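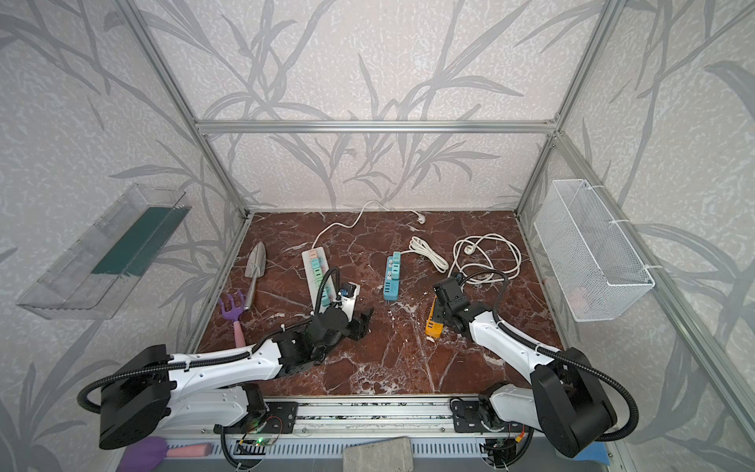

The two-arm bench at Candside with power strips and garden tools on the marble top.

Questions we keep getting about the Plonia result

Last updated 2020-06-22 by Zdenka Angelovski

What does the Plonia method claim?
That a two-arm policy trained on ordinary clutter will handle objects it never met in training, as long as the training clutter was varied enough. The write-up calls this "free generalization." I would drop the word "free." It took 2000 recorded demonstrations to get there.

Did you reproduce it?
Partly. We ran 616 trials on our own bench. On rigid objects such as trowels and hand rakes, our numbers came out close to the published ones. On anything with a cord attached they fell well short, and the original report has very little to say about cords.

Why so many power strips?
A power strip is a rigid box tied to a floppy cable, and the method is supposed to cover both. They also come in different lengths and colors, so a policy that has only memorized one white bar tends to get caught. Rok Popescu picked ours. He was accused of choosing hard ones, and he did.

Isn't the patterned wallpaper unfair to the vision system?
People's homes have wallpaper. If a leaf print and a veined marble surface are enough to break a policy, I'd want to know that before reading the word "household" in a title.

What counts as a success?
The object ends up in its assigned spot and both grippers have let go. Touching it doesn't count, and neither does pinning it in place. In the Nedeljković scoring scheme, which the Plonia authors used, a stable grasp earns half credit. We scored our runs both ways, and the gap between the two is bigger than the improvement being advertised.

Do the two arms really cooperate?
I'm not convinced. In a lot of our runs each arm dealt with whatever was nearest to it. When we froze one arm for 10 runs, the other carried on much as before. That's a small test and I wouldn't hang a paper on it, but I haven't seen a better one from the other side.

Could your setup be the problem?
Sure. Our camera is fixed and theirs may sit at a different height; the report doesn't give one. We recalibrated in February and repeated the rigid-object trials without much change. We have not repeated the cord trials.

Has anyone else tried?
The Tindville group has 2 objects running so far. They haven't shared results, so please stop quoting them as support for either view.

Can I get the code and logs?
Logs, yes, including the failed runs. Write to Rok. The trained weights aren't ours to hand out.

Should I use this method?
For picking up solid things off a table, it's worth a try. For cables, I'd wait until somebody publishes the failures.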